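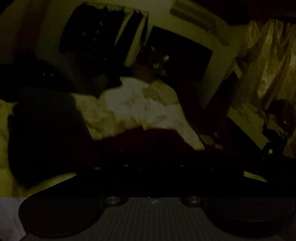 Sze-wing Choi
Course Instructor, Small Workshop Practice

Home | Syllabus | Handouts | Labs | Contact

Reading time: 15 min

Handout 2: Surface texture and grip

Last week we covered flat surfaces and how to check them with a straightedge. This week is about surfaces that are rough on purpose. Read the handout before lab and bring a pencil and a few sheets of plain paper.

Friction, the short version

When two dry, hard surfaces are pressed together, they touch only at their high spots. The force needed to start one sliding over the other depends mostly on how hard they are pressed and on what they are made of. For many hard materials the size of the contact patch matters very little. We write this as

F = mu x N

where F is the largest sideways force before slipping, N is the force pressing the surfaces together, and mu is the coefficient of friction.

Worked problem: a block presses on a bench with 200 newtons. If mu is 0.4, the block starts to slide when the sideways push passes 80 newtons. Double the pressing force and the limit doubles too.

Soft materials

Rubber does not follow the simple rule very well. It bends into the low spots of the other surface, and a wider patch can hold more. Temperature and dust also change the result. Treat any single value of mu for rubber with suspicion, including the ones in the back of your textbook.

Ridges and grooves

Fine parallel ridges are common on handles, stair edges, jar lids and shoe soles. They do several jobs:

- Grooves give water and dirt somewhere to go.
- Ridges running across the direction of pull can catch on a soft surface.
- Ridges running along the direction of pull catch much less.

Direction is the part students tend to miss. Run a fingernail along the grooves of a ridged lid and then across them. On a drawing, always mark which way the ridges run. A note that says "ridged" with no arrow will be sent back.

Knurling is a related pattern, pressed or cut into round metal parts. Straight knurls run along the length of the part. Diamond knurls cross each other and resist both twisting and pulling.

Lab

Work in pairs. Make a pencil rubbing of two textured surfaces from the parts drawer. Label each with an arrow for ridge direction, then measure the spacing across 10 ridges and divide by 10. Measuring a single gap gives poor results.

Rubbings go in the Huttunen folder by Sunday. Put both names on the back.

Previous | Next | Back to top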